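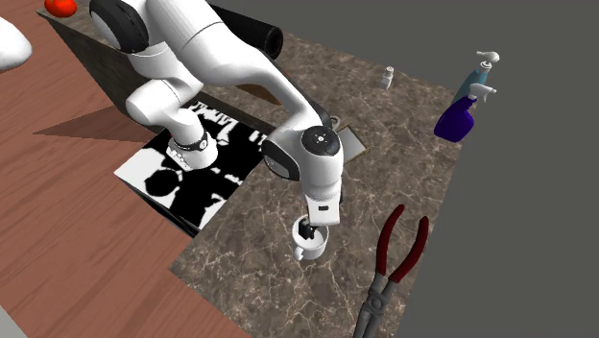 Restono Stone Countertop Care Set

The Restono set is made for people who have a natural stone countertop at home and want to keep it nice without calling a company each time. It works on marble, limestone and travertine, polished or honed. For granite you can use it also, but granite drinks less, so one bottle of sealer will last you longer.

In the box
Stone cleaner, ready to use, spray bottle
Sealer, water based, no strong smell
Polishing paste for dull spots
6 microfiber cloths, gray
1 felt pad with handle
1 printed guide in English and Spanish

Why marble needs care
Marble is a soft stone. It has very small pores, and liquids like coffee, red wine or oil go inside if they stay on the surface. This makes a stain. Acid is a different problem. Lemon juice, vinegar and tomato do not stain so much, but they eat the polish and leave a pale, dull mark, which is called etching. Please understand this difference before you order: a sealer slows down stains, but no sealer stops etching. Customers write to us in disappointment about this, and we prefer to say it clearly.

Brown marbles and other dark stones show etching more than white ones, because the dull mark looks lighter than the stone around it. If you have a dark countertop, keep the polishing paste near and use cutting boards for fruit.

How to use
Wash the countertop with the cleaner and dry it with a cloth. Wait overnight if the stone was very wet. Put a small amount of sealer on a clean cloth and spread it in circles, one part of the countertop at a time. Leave it for 6 minutes. Then wipe away everything that is still on the surface. Do not let the sealer dry on top of the stone – it leaves a gray film that is tiring to remove. If this happened already, put a little fresh sealer over the film, wait a moment and rub with a dry cloth.

A second coat is a good idea near the sink and the stove. You can use the kitchen again the next morning.

The polishing paste is only for polished stone. Rub it with the felt pad, with some drops of water, and stop to look often. On honed stone it will make a shiny spot, and you will not like it.

The water drop test
To know if your stone needs sealer, put a few drops of water on it and wait 7 minutes. If the stone becomes darker under the drops, it is time. If the drops stay round and the color is the same, you can wait. In a family kitchen most people seal once or twice in the year. Do the test in several places, because the part next to the sink gets thirsty first.

Please do not use
Vinegar, bathroom cleaner, bleach, scouring powder or the rough side of a sponge. Also be careful with "natural" cleaners, many of them have citrus inside. Soap for dishes is fine for one day when you have nothing else, but used every day it builds a dull layer.

Sizes
The Small set has 8 oz bottles and covers one kitchen island or two bathroom vanities. The Large set covers 104 square feet with two coats on marble. Refills of cleaner and sealer are sold separately, and the paste comes in a small jar that is the same in both sets.

Goes well with
Flonberg felt coasters and trivets. They are flat, with no rubber, so they leave no ring on the stone.
Zostalik stain powder, for old oil stains. You mix it with water, cover the stain and leave it under plastic for a day.
Pagano edge repair kit, for small chips on the front edge. Four colors, including two browns that can be mixed.

Storage and safety
Keep the bottles closed and above freezing. Sealer that was frozen is not good anymore, also when it looks normal. We do not ship liquids to the northern states in January and February for this reason – orders made in these months wait in our warehouse until the weather allows it, and you get an email before they leave.

After the sealer is fully cured you can prepare food near it, but please use a board. Keep away from children. In case of contact with the eyes, rinse with a lot of water and see a doctor.

Returns
Closed sets can come back to us in 30 days. Opened bottles we cannot take. If a bottle arrives leaking, send us a photo and we replace the bottle, you do not need to return the whole box.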